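Flellard gripper kit and simulator, used in a shared shop

I bought the Flellard kit in May for a bench arm that Sheila Hebden and I are putting together at the Astancombe workshop. It comes as printed parts, a bag of hardware and a license for Plivau, the simulator. The printed parts are fine. Two screws were short and Sugden, the seller, mailed replacements.

Assembly took most of a Saturday. The manual covers the fingers well and the wiring badly. Plan on redoing the cable run once.
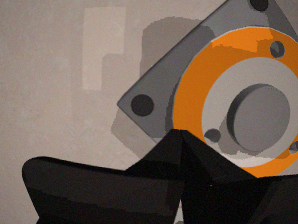 Plivau is the part I'd pay for again. Import of our own CAD files worked on the first try, and a job of 2000 steps runs in 80 seconds on my old desktop. Parts keep their colors, so the orange flange ring stands out from the gray plate and I can judge how near the black gripper is getting to it. Shadows on the wall help with depth too. What I don't like is the camera control. Up close, the gripper covers the lower part of the ring, and moving the view takes too many clicks.

Fiorella Carbone runs the same kit with a heavier wrist and had to lower the speed to 60 percent. We haven't needed to.

Four stars. I'd give it five with a better wiring section.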